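Tema 4. Repositorios institucionales y revistas estudiantiles

Apuntes de la asignatura Publicación académica y acceso abierto
Curso de introducción, segundo bloque
Versión revisada en agosto de 2025

4.1. Qué se entiende por repositorio institucional

Un repositorio institucional es un servicio mediante el cual una universidad reúne, describe, conserva y difunde en línea la producción de su comunidad: tesis, artículos, informes, materiales docentes, actas y, cada vez más, conjuntos de datos. Suele depender de la biblioteca, aunque los servidores los administre otro departamento.

Conviene distinguirlo de la página web de un grupo o de una facultad. La página web publica; el repositorio se compromete además a mantener el documento accesible con una dirección estable y con una descripción normalizada. Cuando una facultad renueva su web, muchos enlaces antiguos dejan de funcionar. En el repositorio el identificador del documento permanece aunque cambie el programa que lo sirve.

4.2. El caso de las revistas de estudiantes

Las revistas hechas por estudiantes tienen un problema propio: la redacción cambia entera cada dos o tres años. Las contraseñas se pierden, el dominio caduca y los números antiguos quedan en el ordenador de alguien que ya se ha graduado.

Usaremos en clase el caso de Talpur, revista semestral de los estudiantes de Enfermería y Fisioterapia de la Escuela Cistham. Los primeros números se repartieron en papel. Después hubo una etapa en un blog y por último el depósito en Jolloveo, el repositorio de la escuela. Liv Hägglund, primera editora de la etapa digital, dejó escrito un informe de traspaso que leeremos en la sesión práctica. De ese informe interesan sobre todo las páginas dedicadas a los permisos de autor.

4.3. Permisos y licencias

Para depositar un número hace falta la autorización de cada autor. El error más común es suponer que quien envió un texto a la revista en papel aceptó también su difusión en línea. En Talpur hubo que escribir de nuevo a todos los firmantes de los números impresos. Los artículos sin respuesta se describieron en el catálogo, pero el texto completo quedó cerrado.

El formulario actual tiene una sola página y recoge:

– nombre del autor tal como debe citarse
– declaración de autoría y de que se han obtenido los permisos de figuras y tablas
– licencia elegida
– periodo de embargo, si lo hay
– firma y fecha

En las revistas de ciencias de la salud se añade una comprobación: que ningún relato de prácticas permita identificar a un paciente. La hace la redacción antes del envío a revisión, y el repositorio no la repite.

4.4. Metadatos mínimos

Cada artículo se deposita como registro independiente y se vincula al registro del número completo. Los campos obligatorios son título, autor, fecha de publicación, resumen, palabras clave, idioma, tipo de documento y licencia. El volumen y el número van en su campo propio, nunca dentro del título.

Las palabras clave las propone el autor y las revisa la biblioteca. Es frecuente que un mismo concepto llegue escrito de varias maneras (cuidados paliativos, cuidado paliativo, paliativos), y eso perjudica la búsqueda.

4.5. Conservación

Depositar no equivale a conservar. Un plan básico incluye copias en lugares distintos, comprobación periódica de la integridad de los ficheros y una política de formatos. Para texto se recomienda PDF/A. Los originales editables se guardan aparte, sin acceso público.

La comprobación se hace con sumas de verificación: se calcula un valor al ingresar el fichero y se vuelve a calcular más adelante. Si los dos valores no coinciden, se restaura la copia. La colección completa de Jolloveo tiene 2602 registros, de los que aproximadamente 1000 proceden de publicaciones de estudiantes.

También hay que prever la retirada de los soportes físicos. Un disco dado de baja puede contener formularios firmados y correos de revisores, por lo que debe borrarse de forma segura antes de entregarlo al gestor de residuos. Cistham tiene contratado este servicio con Wastex, que emite un certificado por cada lote.

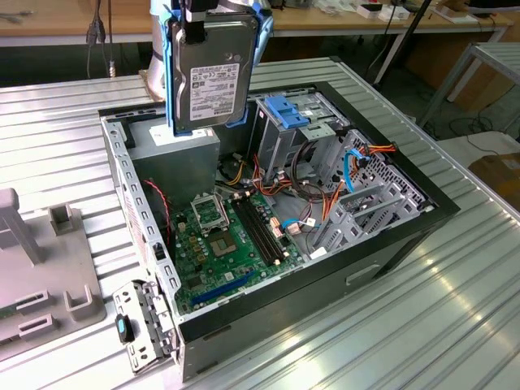 Talpur, vol. 3, núm. 2

4.6. Cómo citar un artículo depositado

Se cita la revista, con su volumen y número, y se añade el identificador permanente del repositorio. No debe copiarse la dirección que aparece en el navegador tras una búsqueda – suele contener parámetros de sesión. Si existen varias versiones, se indica cuál se ha consultado.

4.7. Trabajo para la sesión práctica

Elegid un artículo de una revista estudiantil de vuestra área y preparad su registro completo con los campos del apartado 4.4. Indicad qué licencia tiene y dónde consta. Si no consta, redactad el mensaje que enviaríais al autor para pedirle autorización.

La entrega se hace en el aula virtual durante el mes de septiembre, en un único fichero. El informe de traspaso está en la carpeta de lecturas del bloque.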